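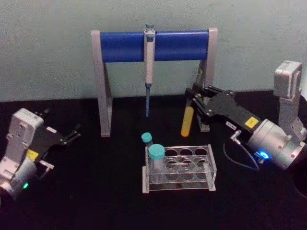
Someone replied to my last post saying an evening science course at my age is a daft amount of money for a certificate, and that I'd learn the same from the telly. Fair enough, let's do a thread, because a few of you have been asking how it's going anyway.

So. I'm doing the evening access course at Samonte College, the one that's meant to get you ready for a biology degree or a lab technician job. I started it after 16 years in lettings. I've got one GCSE science to my name and it was a C.

Money first, as that's what everyone wants to know. Fees were £3,399 for the year. I paid the first £1,256 up front out of savings (goodbye, new boiler) and the rest is going out in instalments. I don't regret it but I do look at my banking app through my fingers.

If you're thinking of doing the same, ring the college before you fill in anything online. There was a bursary form that isn't linked from the course page at all. I missed the deadline. Still cross!

There are 12 of us in the class. Ages all over the place. Two are fresh out of school and make me feel like a museum exhibit, though they did teach me how to do the thing on the calculator where it keeps the fraction.

The maths is what I was scared of, and yes, it's the maths. Specifically moles. I've now had moles explained to me by a tutor, a textbook, three different videos and a very patient teenager, and I get it for as long as someone is talking and then it slides out of my head on the bus.

Speaking of the bus. I'm out in Sindness, so it's the Hovosa 7 both ways, and the last one back leaves nine minutes after class ends. Nine minutes, with a hill. I have never been fitter. The driver has waited for me twice and I'd like to leave him my house in my will.

Practical nights are the best bit by a mile. At school we mostly watched the teacher do it. Now you get to have a go yourself, get it wrong, write down that you got it wrong, and have another go. Why was I never allowed to do that when I was fifteen?

Small volumes are much harder than they look, by the way. I'd assumed you just press the button. You press the button to the FIRST stop, then dip, then let it up slowly, and if your thumb gets excited you've got a bubble and you start again. My thumb gets excited a lot.

Revision stuff people recommended: flashcards (yes, brilliant, but do the handwritten sort, I remember nothing I've typed), the Birnska app (fine, nags you a bit, the free version is enough), and recording yourself reading your notes (no. Couldn't stand my own voice. Deleted after one go).

What's worked best is explaining things out loud while cooking. My family can now all tell you what osmosis is. My youngest got a merit for it and I'm claiming half.

Bad week in May, I'll admit. Failed a mock, 38%, cried in the car park, very nearly emailed to withdraw. My tutor went through the paper with me and most of it was me not reading the question. I'd worked out a lovely answer to something they hadn't asked.

Resat it. 64%. Stuck it on the fridge between the bin calendar and a takeaway menu.

Things I'd buy again: decent rucksack, flask, a lab coat that fits (the spare ones come in huge or tiny). Things I wouldn't: the fancy highlighters, the second-hand textbook with someone else's highlighting in it, any of the posh notebooks I was too scared to write in.

And no, person in my replies, I couldn't have got it off the telly. I like the telly! But it doesn't mark your homework.

Off to do ten questions on moles now. If anyone's got a way of explaining them that involves eggs or biscuits, please send it over, I'm on chapter four and the kettle's on.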